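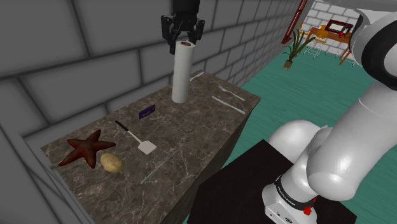 The paper towel roll task in simulation, with the gripper closed on the upper end of the roll.

Flondex Releases Side-by-Side Gripper and Camera Trials for Tabletop Picking

Saturday, September 6, 2025

Flondex today released Yeoman 2, an update to its simulation software for comparing robot grippers, cameras and controllers before any hardware is bought. The release adds 30 tabletop tasks and lets users run the same task with a different controller or camera position without rebuilding the room.

The task used most during development asks a robot arm to pick up a paper towel roll from a marble countertop that also holds flatware, a spatula, a potato and a starfish. Each trial can be viewed from outside the arm or from close behind the fingers. 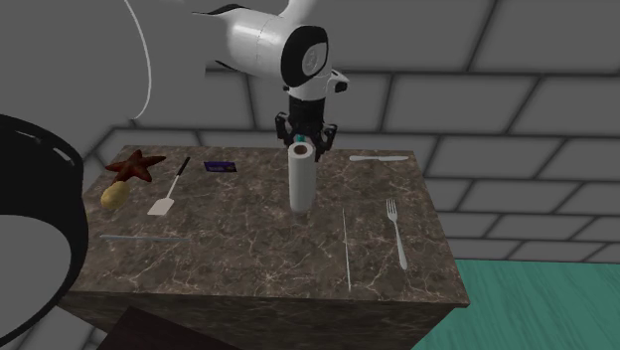

"Our customers were spending weeks swapping parts on a real bench to settle one question," said Revathi Raju, product lead at Flondex. "They wanted to know if a camera near the gripper was worth the extra cable. Now they can run both views overnight and read the results in the morning."

Brudley, a packaging equipment maker, tested the software before release. Its engineers compared 5 controllers over 52 trials each, keeping the arm and the parallel gripper the same throughout. Brudley plans to repeat the work with a suction tool later this year.

Yeoman 2 records joint positions, finger width and camera views for every trial. Results can be exported as plain tables or opened in Nultitz, the company's free viewer, where two trials can be played together.

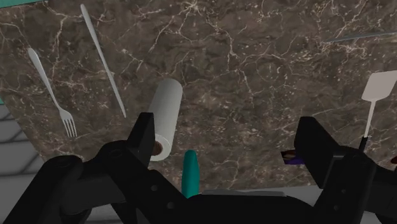 Lighting, countertop material and object placement can be changed between trials or held fixed. Settings are saved with each run so that another team can repeat it.

Yeoman 2 is available now to current license holders at no added cost. New licenses go on sale in November. Support for two-arm tasks is planned for the next release.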